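**Head camera vs wrist camera for tray work: is the pricey one worth it?**

**risgate_rob**
Two of us have been swapping between the Cletard head unit and the Hiswood wrist pair since June, mostly two-handed jobs with trays and boxes. Cletard say theirs "handles reflective surfaces". I have my doubts. We did 30 takes with each on the same table, and the depth from the head unit still goes to mush wherever a ceiling light shows up in the stone. For the price I expected better.

The tray itself it copes with fine. Light brown wood, low rim, both hands flat on it, and the hand tracking had no trouble. Polished marble is where I stop believing the brochure. 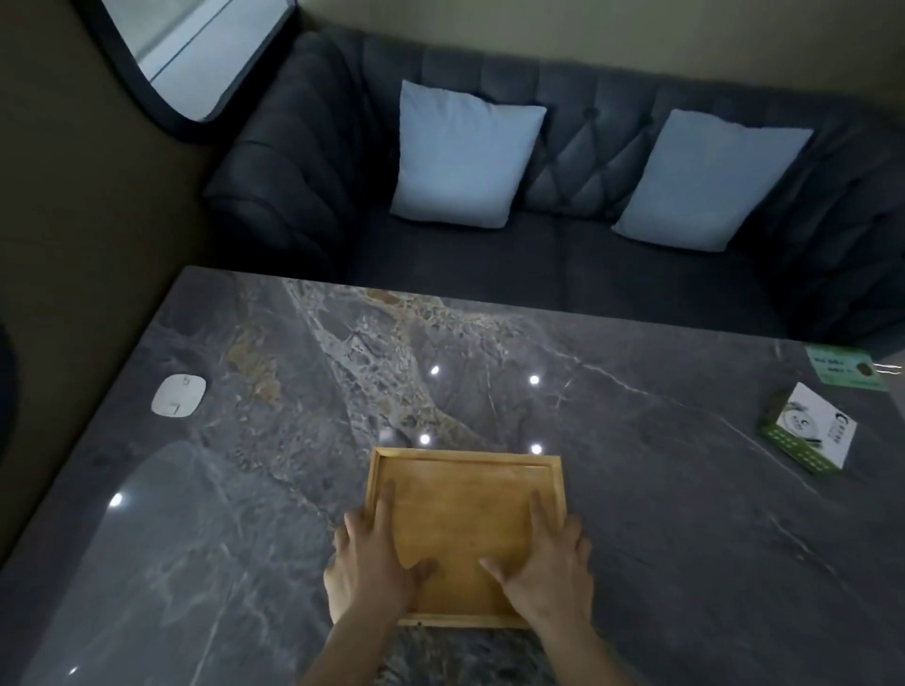 **Oanh Hồ**
Did you lock the exposure before the Cletard takes? Ours was useless on auto and passable once fixed. I wouldn't call it good, but you may be blaming the sensor for a settings problem.

**risgate_rob**
Locked at 3000 microseconds for all of them. Same mush.

**benchmoth**
I'd question the whole comparison. A wrist camera gets close to the tray and looks across the rim, so of course it sees fewer reflections. Move the head unit a bit and you'd get different numbers. 30 takes from one spot tells me about that spot.

**risgate_rob**
Fair, but a head camera sits where the head is. If I have to stoop to get clean depth, that's a mark against it.

**Oanh Hồ**
Not sure I agree. People move their heads all the time. I'd still take the head view for two-handed stuff, as the wrist pair loses sight of the other hand constantly.

**benchmoth**
Has either of you tried the Cherkaoui controller with them? Supposed to merge both feeds.

**risgate_rob**
Had it on loan. Dropped the left wrist feed twice in one afternoon and the manual blames the cable. I've changed the cable. Going to run the head unit again on a plain tabletop and post the depth maps, then it's going back if they look the same.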